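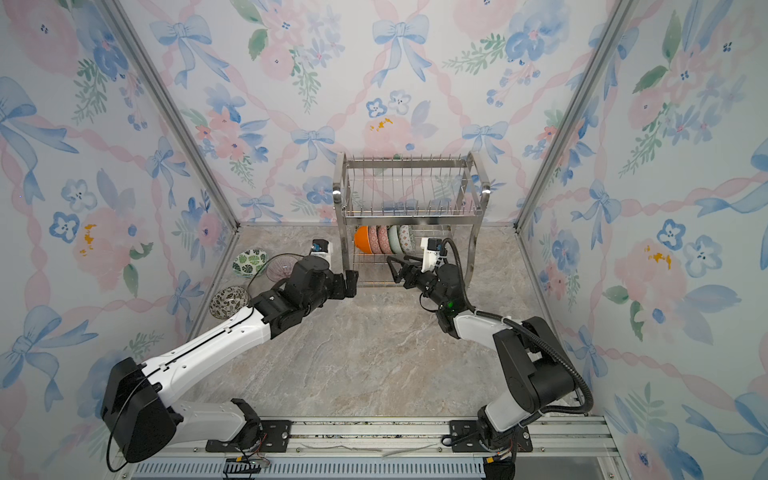 Cell 2, bowl racking. Both arms in, five bowls on the lower tier, three still on the floor at back left.

Sunday, started 9:40

Picking up the slot assignment problem from last week. Short version for anyone skimming: the planner was choosing slots from a fixed table and ignoring what the perception side told it about lean. Slot selection now runs after each pose update. Details below.

Setup. Nalline branch for the controller, Flikov for segmentation and pose, planner unchanged apart from the slot selector. Top tier of the rack is masked out in the planning scene so it won't offer a slot up there. Rack pose registered once at start of session and then held fixed. I know we said we would re-register per episode, but that adds a pass with both arms parked and I wanted the arms moving today.

Perception. The wallpaper is still giving us false positives with the old weights. Printed flowers on the back wall come back as patterned bowls, mostly at low confidence, but enough of them get over threshold to matter. Retrained on the set with the walls on, 2629 labeled views. False bowls on the wall are gone in replay. Haven't tried it with the other wallpaper.

The striped translucent bowl is the weak one. Depth comes back full of holes and the ellipse fit on the rim wanders between updates. I put a median filter over the last 20 pose estimates and made the grasp planner wait for it to settle. Slower, but the approach vector stops twitching. The dark bowl with the leaf pattern has the opposite trouble: depth is fine, the mask splits in two along the black and white areas. Merging masks that share a depth surface fixes it. The merge is a hack and should go into Flikov properly.

Same-pattern bowls. Tracking by appearance falls over when two pink ones sit side by side, the IDs swap whenever a gripper passes in front. Turned appearance off for anything already in the rack and track by slot index only. A racked bowl has no business changing slots, so if one seems to, the log now flags it and the arm holds.

Slot selector. Old cost was distance to slot plus a fixed penalty for a neighbor. New cost uses the measured tilt of the nearest racked bowl and checks finger clearance on the side it leans toward. If clearance fails, it tries the next slot over, then the other arm. The tilt has to come from the wrist camera. From the fixed view the row overlaps too much and the estimate is junk on the right side, behind the gripper.

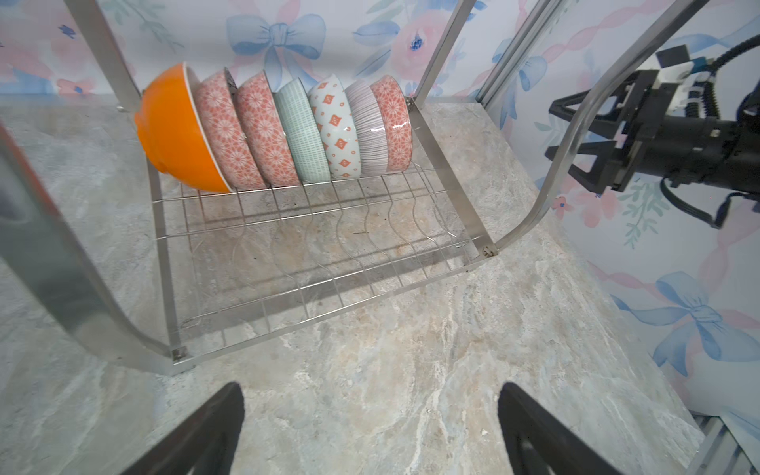

Vávra asked whether the lean estimate holds up once the row is full, given that each bowl rests on the next and the rim fit mostly sees the outer edges. Fair question. In a full row I only trust the tilt at the two ends and interpolate between them. For the selector that is enough, because it only needs the side where the open slot is. For taking bowls out again it won't be enough, and we'll need a separate estimate per bowl.

Replay results, noon. Ran the selector offline against 1010 stored rack states. The old version proposed a slot with bad finger clearance in 84 of them. The new one, none, though it returned "no slot" on a few where I can see a usable gap by eye. The clearance margin is probably too fat. Leaving it fat for now.

Two-arm handling. The planner treats the other arm as a swept volume for its whole remaining path — safe, but one arm sits waiting long after the other has cleared the rack. Want to cut the volume down to a short window and re-check every cycle. The cables on the wrists aren't in the collision model at all. Added a capsule along the outside of each wrist as a stand-in.

Open items
- Move mask merge into Flikov
- Per-episode rack registration, try it with only one arm parked
- Tune clearance margin against the "no slot" cases
- Zovari logger drops the wrist camera timestamps when both arms hold at once, need a repro before filing
- Short-window swept volume, behind a flag, off by default

Branch is pushed. Config for the new selector is next to the old one, so switching back is one line.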